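Salinas shop, January walk-through

Extension cords: OK. I finally tossed the orange one with the nicked jacket (should've done it last year!).

Extinguisher by the back door: gauge in the green, tag current. Still blocked by boxes — moved them, again.

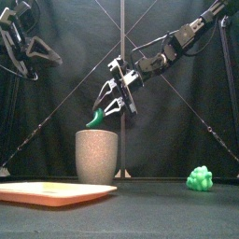

Arm, gripper end, with its cable.

Exit light: FAIL. Held the test button for 30 seconds and it quit after 2. New battery is on order from Tulley.

Shelving: mostly fine, but the top shelf is rated for 400 pounds and I don't love how it bows in the middle. Heavy stuff goes down low until I can add a bracket.

First aid kit: out of burn gel, otherwise good.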